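# «Eine Festplatte zieht man nicht heraus wie eine Schublade»

Mei-kuen Yuen betreut seit neun Jahren die Speicherserver der Firma Zasstead. Ich habe sie am 18. März 2020 in ihrer Werkstatt besucht, einem langen Zimmer hinter der Poststelle. Sie hatte Tee gekocht und die Tür zum Serverraum geschlossen, damit wir uns verstehen konnten.

Angefangen hat sie bei der Firma Pelitz, in der Reparatur von Druckern. «Ich wollte eigentlich nicht zu den Servern», erzählt sie. «Ein Kollege wurde krank, und es waren 94 Platten zu tauschen. Man hat mich gefragt, ob ich ruhige Hände habe. Ich habe ja gesagt, obwohl ich es nicht wusste.» Dieser Kollege hiess Pak-hei Kwan, und er hat ihr später vieles beigebracht. Vor allem das Warten.

Was meint sie mit Warten? Sie stellt die Tasse ab und zeigt es mit der Hand in der Luft. «Man öffnet den Riegel und zieht den Rahmen ein kleines Stück heraus, vielleicht zwei Finger breit. Dann macht man nichts. Die Scheiben in der Platte drehen noch. Wenn man sie jetzt schwenkt, kann sie beschädigt werden. Ich zähle langsam bis 39. Pak-hei hat bis dreissig gezählt, ich bin vorsichtiger.»

Im Serverraum stehen zurzeit 130 Laufwerke unter ihrer Aufsicht. Fällt eines aus, bekommt sie eine Meldung auf das Telefon, auch in der Nacht. Sie fährt aber nicht sofort los. «Am Anfang bin ich immer gefahren. Heute schaue ich zuerst, ob die Reserveplatte übernommen hat. Wenn ja, schlafe ich weiter.»

Die meisten Fehler passieren nach ihrer Erfahrung nicht in der Technik, sondern bei der Beschriftung. Im September hat ein Aushilfstechniker die falsche Platte gezogen, eine gesunde direkt neben der defekten. «Er hat die Reihe von rechts gezählt, und auf dem Zettel war sie von links gezählt. Beide hatten irgendwie recht.» Verloren gegangen ist nichts, aber der Verbund hat zwei Tage lang gerechnet. Seitdem schreibt sie die Seriennummer vollständig auf und vergleicht sie mit dem Etikett, bevor die Platte den Raum verlässt.

Über die Rahmen selbst kann sie lange sprechen. Sie hat im Lauf der Jahre viele Modelle in der Hand gehabt und findet, dass man die Qualität am Riegel merkt. «Ein guter Riegel hat einen Druckpunkt. Man fühlt, wann er greift. Bei den billigen weiss man es nie, und dann drückt man zu stark.»
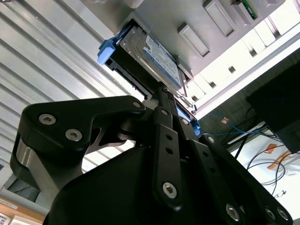 Ihr ist auch wichtig, dass der Riegel eine andere Farbe hat als der Rest. «Blau auf Schwarz, das sehe ich auch am Abend, wenn ich müde bin. Schwarz auf Schwarz ist schön im Katalog, aber ich suche dann mit dem Fingernagel.» Beim Einsetzen achtet sie darauf, dass der Rahmen gerade in die Führung kommt. Wenn er klemmt, nimmt sie ihn wieder ganz heraus und beginnt von vorne. Geschoben wird bei ihr mit der flachen Hand, und den Riegel schliesst sie erst am Ende.

Die ausgebauten Platten kommen in antistatische Beutel und danach in einen Schrank, zu dem es 2 Schlüssel gibt. Einen hat sie, den anderen Siu-ming Tai vom Datenschutz. Zum Vernichten werden sie gemeinsam gebracht. Ich frage, ob das nicht umständlich ist. «Doch», sagt sie. «Aber auf so einer Platte liegen die Löhne von allen Leuten hier.»

Zum Schluss möchte ich wissen, was sie einem Anfänger raten würde. Sie überlegt ziemlich lange. «Die Ärmel hochkrempeln und die Uhr ausziehen. Und das Telefon draussen lassen, sonst klingelt es genau beim Ziehen.» Dann geht sie nachsehen, ob das Paket mit den neuen Rahmen schon gekommen ist.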